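Bringing a group to a robot open day, what should I ask them to show?

Posted by Diane Gauthier in Workshops and Visits

I help run a repair and hobby electronics club in a town of 1,543 people. In May we have a place at the open day at Witeck, where they do two-arm tabletop work. The sign-up form has a box that says "What would you like to see demonstrated?" and I have no idea what to put in it. Most of our members fix radios and sewing machines. A couple of them have programmed a CNC mill. None of us has worked with a robot arm.

We get 40 minutes at the table and then a talk. I would like the members to come away knowing what these arms can and can't do with ordinary small objects. Should I ask for something specific or leave it up to them? Also, is it rude to bring our own parts and ask them to try? The drive is 71 miles each way and I don't want to spend the visit watching one block get stacked on another.

3 replies

Ravinder Desjardins

Fill in the box. If you leave it blank you will get whatever they showed the last group.

I have taken two groups to days like this. What worked was asking for mixed small items on one table: bottles, a battery, a hand tool, something with a lid. Ask them to pick up one item at a time from a crowded spot, then do the same item from a clear spot. The difference tells you more than the talk will. Ask to see a pick that fails too, and what the operator does next. The people at the table are usually glad to get that one.

Other things worth asking:

How long did it take to set up this task?
Is someone driving the arms right now, or are they running on their own?
What happens if I move the object two inches?
What is the heaviest thing you would pick up with this gripper?

On bringing parts, write ahead. At Leite they said yes to anything under 1,000 grams with no sharp edges. At Omoren they said no, and they were polite about it. Don't take parts out of your bag at the table without asking.

If there is a screen with the wrist camera on it, put your shorter members near that. From the back of a group you mostly see elbows.

Edit: adding two pictures from the last one I went to, so you can see the kind of table I mean.

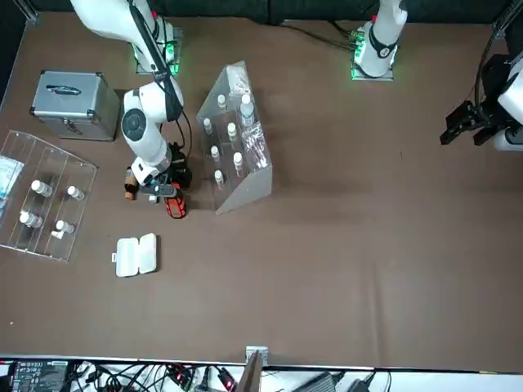
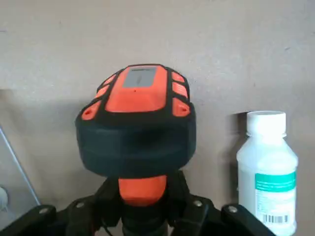

First picture: both arms over the table, with most of the small items on the left half. Second picture: an orange and black handheld device in the gripper, from the wrist camera.

Mahmoud Abdelaziz

Just go early. The first slot of the morning is the quiet one.

Dwight Hawthorne

Agree with Ravinder on writing ahead. I would add that 40 minutes is short if you have more than ten people. Ask if they can split you, half at the table and half at the talk, then swap. Gikon did this for us and everyone got a turn up close.

I would skip the question about price. We asked it, got a long answer about leasing, and lost some 15 minutes of table time. Email them that one afterward.

Ask about the grippers if your people like hardware. Ours wanted to know how the fingers are attached and how long it takes to change them, and the technician was happy to go through it. Check what the rules are on photos before you go in. Parking was a problem for us as well, so ask about that if you're bringing a van.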